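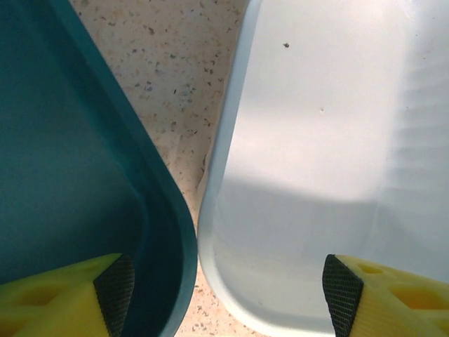

teal one and the white one, on the counter

posted in June, by the Pietrzak kitchen

Ok quick one because I have to be out the door by 5. Trays. I said last time I'd do the drawer under the oven and I did, sort of, and then it turned into a whole thing about trays.

So the drawer. If you've been reading a while you know the drawer. Baking sheets, the muffin tin that doesn't fit anywhere, lids to things we don't own anymore, and wedged in at the back every plastic tray I've picked up since we moved to Teltton. Pulled it all out onto the floor. Washed most of it. Put the lids in the recycling, felt great for a minute, then found more lids.

Kept 2 trays out. Teal and white. Rest went in a box for the yard sale or are nested back in the drawer where I will forget them again, fine.

The teal one is my favorite and I'm not being reasonable about it. Flat bottom, sort of a deep blue-green, rounded corners. Rounded corners matter!! I had a square-cornered tray for years and the crumbs got in there and you needed a toothpick. With this one you go round with a cloth and that's it. Right now it's the landing tray. Keys, mail, the sunglasses, whatever's in my pockets. Before that everything went straight on the counter, and our counter is that speckled beige stuff with the little brown and gray bits, so small things just vanish. I lost an earring back on it for two days. It was right by the toaster.

White one is going to be the coffee tray. Mugs, the sugar jar, spoons. It has some faint ridges up the inside of one wall which I wasn't sure about, but I can live with it. What I'm less sure about is white. White shows every single thing. There's a dark speck in it already and I'd only just set it down. Coffee is going to be a disaster isnt it. But it's bright, and that end of the counter needs bright, the light comes in nice in the morning and then drops off and it's kind of a cave by dinner.

I did try them the other way round for a day. Keys in the white, mugs in the teal. Hated it. Kept dropping my keys in with the mugs out of habit. Swapped back.

Things I looked at and did not buy:

The Histineo stacking set. Cute, has handles, $69. For trays. No.

A wooden one at the Moter outlet. Really pretty and I carried it round the store the whole time, but you can't just dunk it in the sink and I know myself. Put it back next to the candles.

Where they go: side by side, corners almost touching, with just a strip of counter showing between. I wanted a bigger gap but then the cutting board has no home. Might turn the white one longways. Might leave it. I've moved them so many times this week that I reach for the sugar and get a handful of reciepts.

One tip if you're doing this, put the tray down empty and leave it overnight before you decide what lives in it. Whatever's in there by breakfast is what it's for. Mine had keys, a pen and half a granola bar.

Still to do: the muffin tin. It's on top of the fridge. The box for the yard sale is in the hall and I've kicked it twice. And the cabinet with the food storage in it, which I'm not opening until I've had a weekend off.

Ok really going now

Comments

tinybluekettle
The toothpick thing, yes. I threw out a really nice square tray over that. Rounded or nothing.

marge_in_the_pantry
White for coffee is brave. I do a folded dish towel in the bottom of mine and change it when it gets gross. Baking soda paste for the rings if you skip the towel.

> reply from the author
> ooh ok towel. I have so many towels. thank you

hallclosetdiaries
Muffin tin goes on its side in with the cutting boards! Unless it's the 24 cup kind, then I'm sorry

sal.b
can i have first look at the yard sale box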